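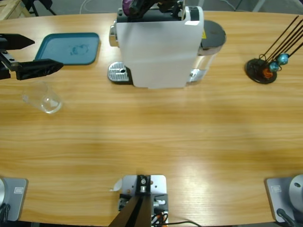 Coffee corner, purple capsule going in.

12th March

Day two of trying to make a proper coffee corner and I'm already fussing over it like it's a kitchen remodel. It's one table! But I like the table a lot, that light oak color with the grain running through it, and I wanted the coffee things to have it to themselves instead of fighting for space next to the toaster like they did at the old place in Clilness.

So the white capsule machine has the far side now, with the water tank at the back. I tried it closer to me first and kept bumping the drip tray with my sleeve, so back it went. The teal tray sits to the left of it. I bought that tray for spoons and sugar, then decided the spoons look messy in it, and now I can't settle on what it's for. It has a smudgy mark near the middle too. I'll have a go at it with baking soda tomorrow.

The capsule stand went on the right and I'm very pleased with it. Two blues and an orange hanging there, and the purple one I wanted for today is over at the machine. I know a bag in the drawer would do the same job, but I like seeing the colors, and I like knowing what I've got left before I'm standing there half asleep. The blue ones are my everyday. The orange I keep for after lunch. Purple is the strong one – I shouldn't have it past 5 and I know it, and I have it anyway.

I spent far too long reading about capsules last night. Kuruc has a box of 72 on offer, which sounds like a bargain until you think about where 72 capsules would live. Prultimo does smaller boxes, 8 to a sleeve, and I could mix the flavors, so I think I'll go that way and just order more often. I did the math on the back of an envelope and the difference over a month is less than one coffee out, so there.

Clear plastic cups are still a question mark. They're light and they stack and I don't cry if one gets dropped, but they tip over if you so much as look at them, and one was lying on its side on the table again. I want something heavier. There was a nice set of short glasses at Triritz last June that I talked myself out of (why do I do this?) and of course I've thought about them ever since.
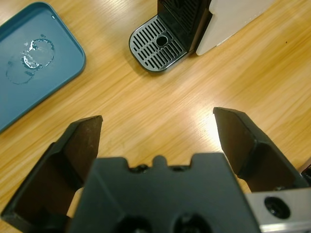
The other thing I keep going back and forth on is whether to oil the wood. It catches the light so nicely, all honey and amber, and I'd hate to make it go dark or blotchy. On the other hand, coffee rings. I've read that you should test a patch underneath first and leave it overnight, so I'll do that when I've got the energy to crawl under there with a rag. Maybe coasters for now. Cork ones, nothing fancy.

Still to do: descale, write the date of it on the calendar so I don't lose track, find a little dish for used capsules, email my order in. I wrote 2000 on the list as well and have no idea what I meant by it. A price? A time? If it comes back to me I'll put it in tomorrow's page.

Going to rinse out the water tank and then bed.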